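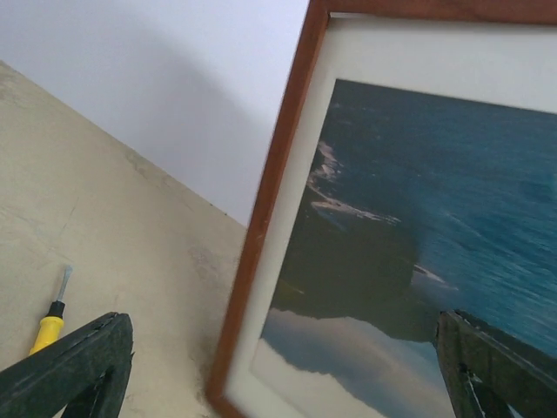 09/10/2025

I finally got back to the frame job I'd been putting off since January. Iraís Tovar gave me the coast print when she moved out of Flillcombe, and it has been going from one room to another ever since. The hanger wire had stretched and it never sat level for more than a day or two.

I bought new wire and two D-rings at Panden. The pack says it holds more than the frame weighs, so that should be fine.

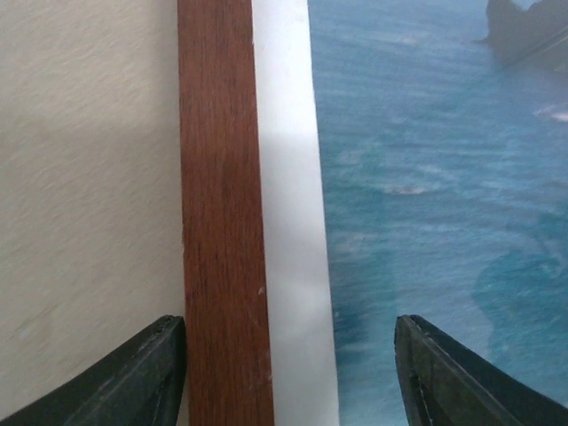

Before doing anything I wanted to decide whether to refinish the wood. Higinio Camacho thinks I should sand it and put on a darker stain. I'm leaving it alone. I like the reddish brown, and the grain runs straight with darker streaks in it. A couple of tiny white specks don't bother me. I'll go over it with a soft cloth and a bit of wax.

The old rings were held with very short screws, so I'm keeping to the same length. Anything longer could come through the front.

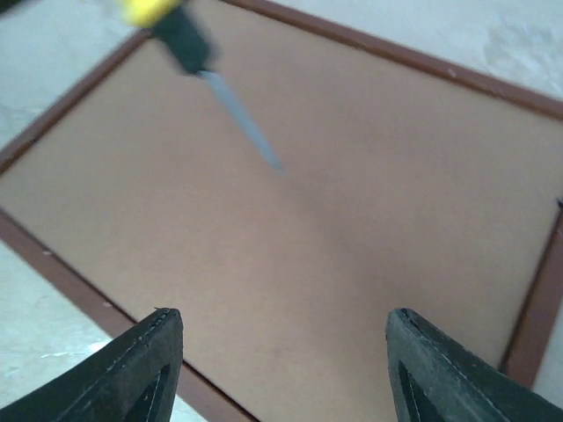 I also want felt pads on the bottom corners, because the last place I hung it ended up with marks on the paint. Higinio has a sheet of them left over and is bringing it by. The spot over the bookcase is still my first choice, if the stud is where I think it is.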